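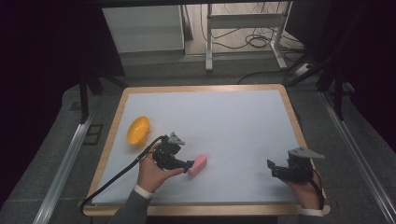
Small bowls, sponges and clear tables: your questions

Updated March 18, 2020

Do I really need to clear the table every night?

No. I know every tidying book says otherwise. Clear it before you need it for something else, and if that's breakfast, then you've found your answer. A table with two things on it is a tidy table as far as I'm concerned.

Are plastic bowls with holes in the bottom any use?

For rinsing a handful of berries, yes. For holding a wet sponge by the sink, also yes. As "storage", which is how shops like to sell them, I'm not convinced. Small things fall through or get stuck, and you end up washing the bowl more often than whatever was in it.

Does it matter what colour they are?

I've been told that yellow bowls and pink sponges "encourage the family to join in". Mine have encouraged no one. Bright colours are easier to find at the back of a cupboard and that is as far as I'd go.

Should I buy the Rikska set?

Nisreen Issa wrote in February to say she loves hers. I bought the same set and use two pieces of it. The lids don't fit each other, whatever the box says. If you only want a bowl, buy a bowl.

What about the Ondik sponge that "never smells"?

Mine smelled by the second week. Rinse it, squeeze it hard, stand it on its edge somewhere with air. Any sponge does better for that, including the cheap ones.

How do I clean a pale tabletop with a wooden edge?

Warm water, a drop of washing-up liquid, a cloth you've wrung out properly. Wipe the middle first and the wood last, then dry the join with a tea towel. I wouldn't put oil on the edge unless you know it's bare wood — most of them have been sealed with something and the oil just sits there going sticky.

Can I use the same sponge for the bowl and the table?

People do. I don't. Keep one for dishes and one for surfaces and pick two colours you won't mix up.

Is there a right order for putting things away?

Maya Masri asked this after a Trerkow workshop where they were given a chart with 64 steps. I have read the chart. Start with whatever is nearest your hand and stop when the table is clear enough to use.

Will you be reviewing the Hamdan drawer dividers?

When I've had them longer. At the moment one drawer is divided and looks lovely, and I still can't find the peeler.

Do you answer every email?

Most of them, slowly. I've stopped replying to the ones that ask whether an item sparks anything.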